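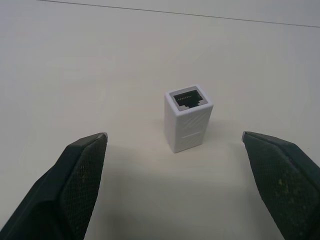
The Orko floor cushion is a square seat cushion for sitting low, at a coffee table, in a reading corner or on the balcony when the weather is good. We sew it in our workshop from heavy cotton canvas, with a double seam on all four sides and a handle of the same canvas on one side. The natural shade is an off-white, a little warmer than pure white. On a screen it is difficult to judge such a color, so think of a pale off-white tabletop with a small white plastic Ethernet coupler standing on it: the canvas is near to the tabletop and not to the plastic. If you want to be sure before you order, ask us for a fabric card, and we send it by letter mail without cost.

Item number: 3298
Name: Orko floor cushion, square
Cover: cotton canvas, removable, zipper on the back side
Filling: buckwheat hulls in a separate inner bag
Colors: natural, brick, moss, dark blue
Price: $282 for a set of two, cushions of the same color or mixed

About the filling

Buckwheat hulls are heavier than foam and they move a little when you sit down, so the cushion takes your form and stays there. It makes a soft rustling sound. Most people like it, but if you are sensitive to noise you should know it before. The inner bag has its own short zipper, and you can take out some hulls when you want a flatter seat. Please do this over a large bowl or in the bathtub. The hulls are very light one by one and they travel far across a kitchen floor.

After one or two years of daily use the filling becomes lower. We sell refill bags under the name Orko Refill, and one bag is enough for one cushion.

Washing and care

Take out the inner bag before washing. The cover can be washed by machine at 40 °C (warm cycle) with a mild detergent. Close the zipper first. Do not use bleach and do not put the cover in the dryer, the canvas will shrink and then the inner bag does not fit anymore. Iron it while it is still a little damp, on the wrong side.

The inner bag must never be washed. If it got wet, empty it, spread the hulls on a sheet in a dry room and turn them with the hand every few hours. Brick and dark blue should be washed alone the first two times.

Choosing the color

Moss is a gray green and goes well with our Tutside rugs. Brick is the strongest of the four and it looks darker in the evening light. Aldana Ledesma, who dyes our fabrics, works in small lots, so there can be a light difference between one lot and the next. If you plan to buy more cushions later for the same room, write the lot number from the label in your order and we will look for the nearest match.

Delivery

Sets in natural and moss are in stock and leave the workshop in 5 working days. Brick and dark blue are sewn after the order, please count three weeks. The two cushions come in one carton, which is quite heavy for one person on the stairs.

You can return unused cushions within 30 days. Covers which have been washed cannot come back, but if a seam or a zipper has a fault we repair it also after this time. For questions about orders please write to Liesl Prantl, for fabric cards and lot numbers to Aldana.

Goes together with: Toledo low table, Tutside rug, Orko Refill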